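Bring back the bread order
By Adeel Tarar
November 2018

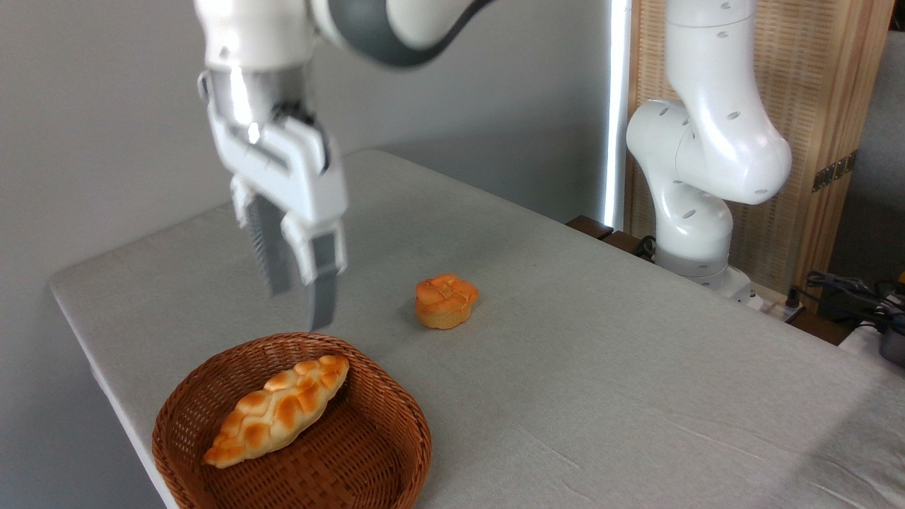
A woven basket and a small bun on a cloth-covered table.

When I moved to Norumley the bakery on Memon Street kept a ruled exercise book beside the till. You wrote your name, what you wanted and which mornings you wanted it. The loaf was on the shelf behind the counter with your name on the bag, and you paid at the end of the week.

The book went in April. The new owners said customers preferred to choose on the day, and I don't doubt some of them told him or her exactly that. I think it was a mistake all the same, and one that a lot of small bakeries have made.

A baker who starts work at two in the morning has to guess how much dough to mix. Guess low and there is nothing left by ten. Guess high and the leftovers go in the bin or to whoever keeps chooks. The old book had 154 names in it by the end, in a town of 1142 people. That is a good share of the day's baking sold before the oven is lit.

Choice is the usual argument on the other side. I have some sympathy with it. My neighbour works shifts at the Tranholm depot and never knows on Monday night's roster — her words — what she will feel like eating two days on. She could still walk in and buy off the shelf. The book never stopped anyone doing that.

The supermarket at Stidau, 29 kilometres up the highway, sells a white sliced loaf for less than half what ours costs. People drive up for the big shop and come home with four in the freezer. A local bakery can't match that price and shouldn't try. What it can offer is a rye with caraway that you know will be there when you walk in at half past eight, because you asked for it.

Some will say an app would do the job. Perhaps it would, if somebody else pays for it and my father-in-law can work it. An exercise book costs a couple of dollars and has room for 200 names if you write small.

I have put this to the owners twice. They were polite about it and gave me a loyalty card.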